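4. Talking about the work: what the shared table does for a small workplace

We came to Perkico expecting to write about schedules, and it is only fair to the reader to say that we ended up writing mostly about lunch. In the first weeks of our interviews, people kept steering the talk back to where they ate, whom they sat near, and what had changed since the firm moved from its old rooms in Sisudau. We had a tidy list of questions about shift length and did our best to stick to it, but after a while (and with some relief, we admit) we let the conversations go where they wanted to go.

The group we followed was made up of 83 people across two workplaces, Perkico and the smaller Vodis. Each person kept a short diary for eight weeks, writing down when they took a break, how long it lasted, and whether they spent it alone. We asked for four entries a week and were grateful for every one of them, including those that wandered off into recipes and the price of parking. Earlier work with the Hashemi Break Scale had led us to expect that longer breaks would go along with better moods in the afternoon. The diaries gave only faint support for this. What mattered more, as far as we can tell, was whether the break was taken with the same few people from one day to the next.

Several people at Vodis told us that a table near the work was worth more to them than a nicer room down the hall. One of them wrote, in an entry from May, "I would rather sit for ten minutes where I am than walk for five and sit for five." We heard much the same thing, in plainer words, at Perkico.
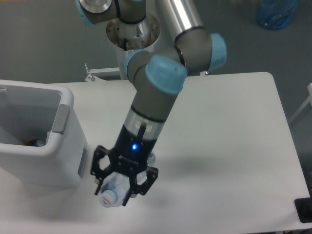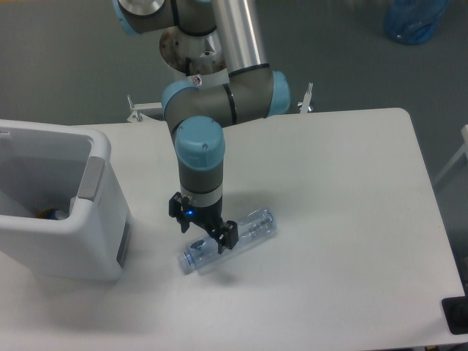

Figure 6. White tabletops in a work area.

Distance, then, deserves a closer look than we first gave it. People whose usual seat was a short walk away skipped fewer breaks, and they wrote about their coworkers more often and more kindly. We do want to be careful, as friendly people may simply choose the closer seats, and our diaries cannot untangle the two. A later round, in which seats are moved partway through, would help a good deal, and both firms have been generous enough to say they would consider it.

Contact: Workplace Diary Study, Perkico site office | © The authors | Back to top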